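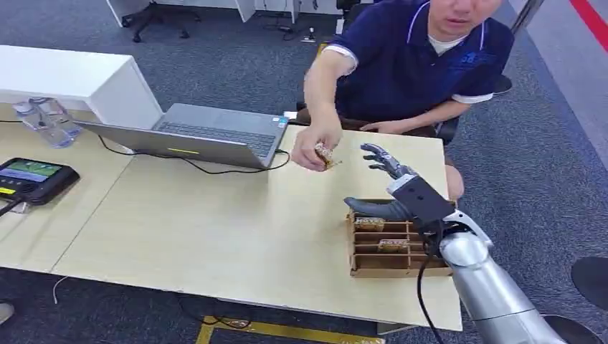
Der Datenbestand »Fachkasten Namemitz« dokumentiert das Einsortieren und Entnehmen kleiner Gegenstände in unterteilten Behältnissen und offenen Regalen. Er umfasst 529 Aufnahmen, die in den Räumen der Arbeitsstelle Dramasham entstanden sind. Erfasst werden verpackte Kleinwaren und bedruckte Karten. Für die Kleinwaren dient ein brauner Pappkasten mit rechteckigen Fächern; die Snackpackungen in braun-goldener Verpackung werden einzeln gegriffen und den Fächern zugeordnet. Eine Packung, die noch in der Hand gehalten wird, gilt als »nicht abgelegt« und erhält keine Fachangabe.

Aufbau

Der Bestand gliedert sich in 2 Teile. Teil Pustent enthält 295 Aufnahmen zu Kästen auf Tischflächen, die übrigen Aufnahmen bilden den Teil Yeo mit Regalen und Kartenfächern. Jeder Aufnahme ist eine Textzeile mit Behältnis, Inhalt und Zustand beigegeben. Teilweise verdeckte Gegenstände werden mitgeführt und als »verdeckt« gekennzeichnet.

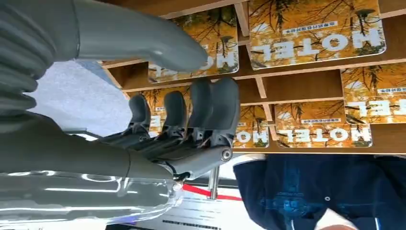 Wie werden Gegenstände behandelt, die über eine Fachgrenze hinausragen?

Maßgeblich ist das Fach, in dem der größere Teil des Gegenstands liegt. Lässt sich dies nicht feststellen, wird das Feld »Fach« leer gelassen und der Fall im Feld »Bemerkung« vermerkt.

Einschränkungen

Der Bestand gibt die Ordnung eines einzelnen Standorts wieder – Rückschlüsse auf Lager oder Verkaufsräume anderer Einrichtungen sind nur begrenzt möglich. Angaben zu Gewicht und Füllmenge liegen nicht vor. Aufschriften werden im Wortlaut übernommen, sofern sie lesbar sind, und nicht übersetzt.

Pflege

Korrekturen werden gesammelt und jeweils im Juli eingearbeitet. Hinweise auf fehlerhafte Fachangaben sind unter Nennung der Aufnahmenummer an die Arbeitsstelle Dramasham zu richten.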